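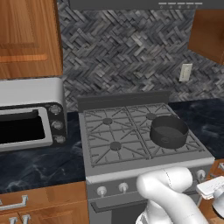
*Sim kitchen, the white arm at the range. Pot on the front right burner.*

# Robotics club gallery: the kitchen task

Quick page, sorry for the state of it. Half of us are still writing up and the other half are arguing about scoring. The picture is from our simulator, club project for this term, name of Gornoma (no, it doesn't stand for anything, stop asking). More pictures to come when people send me theirs.

Brief from Mr Kartha was short: one arm, one kitchen, jobs a person could do half asleep. Turn a knob. Shift a pot. Open a door, shut it again. Sounded easy in February. Wasn't.

## What we're looking at

Cooker in the middle, worktop either side, toaster oven on the left. The knobs we care about are the white ones along the front panel. The far right one is a pain from this view, it's partly behind the arm, so anybody doing the camera side of things needs to plan for that. Same with the oven handle.

Grates are the big cast-iron sort with bars going out like spokes. Looks nice. Collision shapes for them took ages. First go was a plain flat slab and pots hovered over it. Second go used every single bar and the sim crawled. We've settled on a simple ring plus four bars, which nobody loves but it runs.

## The jobs

- **Knob turn.** Gripper closes on a white knob, quarter turn, let go. Scored on final angle.
- **Pot shift.** Front right burner to rear right. It's a wide, short pot with straight sides so you can't get round the whole thing, you have to pinch the wall. Took us a while to accept that.
- **Oven door.** Grab the bar, pull, back off. Arm likes to get its own elbow in the way.
- **Toaster oven.** Bonus job. Three round knobs stacked up the right side, middle one is the target. Needs the arm to swing over to the left, so don't start with this one.

Each job gets 100 tries per team, random start position for the arm, no touching the keyboard once it's going. 10 seconds a try. If it times out it's a fail, even if the gripper is *nearly* there (Team Trasora, we've had this chat).

## Where we're up to

Team Cuypers on top for the pot shift with 69 out of 100. Theirs is the boring approach, lift straight up, go across, come straight down. Works though.

Team Trasora went for learning from demos. Everyone in the team had a go at driving the arm with a game controller to make the examples. Their knob turn is really smooth when it works. When it doesn't, the gripper stops a bit short and just sort of waits. Ravindran Kartha reckons the demos all come in from the same side, so the poor thing only knows one way in. New demos being recorded over the next 2 sessions.

Steveo is the shared baseline, not a team. Scripted, no learning, same moves every time. Please don't delete the Steveo folder again. If your fancy method can't beat Steveo you need to say so in your write up, no hiding it.

Oven door: no numbers yet. The hinge was set far too stiff and we only spotted it last week, so all the old runs are binned. Fixed in the current version, pull it before you run anythign.

## Things people keep asking

Can we change the kitchen? Not the layout. Colours and tiles yes, and you should, as your method shouldn't care what the splashback looks like. The herringbone one is the default.

Can we use our own laptop? Yes, if it's got the right drivers. Otherwise use the lab machines and book a slot, sheet is on the door.

Do we need to build a real arm? Not this term. There's a small desktop one in the cupboard for next year but its wrist motor needs swapping first.

## Still to do

Camera from the other side, so we can see that right hand knob properly. Score sheet tidy up. Team pages, one each, short please. Send pictures to me with a one line caption, and put your team name in the file name or it wont get posted.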